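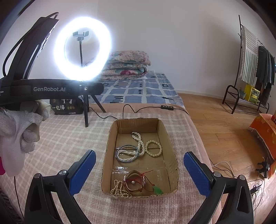
*Mixed jewellery in an open cardboard tray, with a strip of clear tape across its floor between two groups of pieces.*

A **jewellery tray** is a shallow, open container in which small personal ornaments are laid flat. The term covers velvet-lined shop fittings, drawer inserts, saucers and cut-down cartons. Sellers of the first kind tend to claim that the others are not really trays at all, a distinction with little behind it.

## Form

Most household trays have low walls and no lid. Shop models add slots, ring rolls and padded compartments. Home-made ones are usually corrugated cardboard, with the corners held by tape. Dividers may be cardboard strips or simply a line of tape across the base, which marks a boundary but will not stop a bead from rolling over it.

## Contents

Trays sold for "fine jewellery" seldom hold only that. Strands of pearls, bangles, beaded bracelets, pendants, cords and watches commonly share one tray, along with loose beads from broken strings. Whether the pearls are cultured, shell or glass can't be settled by looking at them in a tray, and the same caution applies to green stones described as jade. A cord left beside a watch strap is a frequent source of tangles.

## Claims about storage

Much of the advice on trays is repeated from one household guide to the next with no source given. The best known is the Clegg rule, which holds that no two materials should touch. It is often credited to a pamphlet issued in Clurnham, but no copy has been located, and the earliest printed mention is a 21-page catalogue from Flestwood, a maker of lined trays with an obvious interest in selling more of them.

There is a sounder basis for keeping pearls away from harder items. Pearls are soft and mark easily, and strands stored hanging may stretch their thread. Laying them flat is sensible, though a plain box does this as well as a lined one.

Graham Inskip, who repaired necklaces in Tadthorpe, argued that cardboard was a poor choice for long storage because some grades are acidic and can tarnish silver. Tia Dawber disputed how much this mattered for pieces worn every week. Neither published any measurements.

## Value

Lined trays are sometimes offered as collectables. A Flestwood tray numbered 307 was advertised in May as one of 400 made, a figure that rests on the seller's word alone.

## See also

- Jewellery box
- Watch roll
- Bead stringing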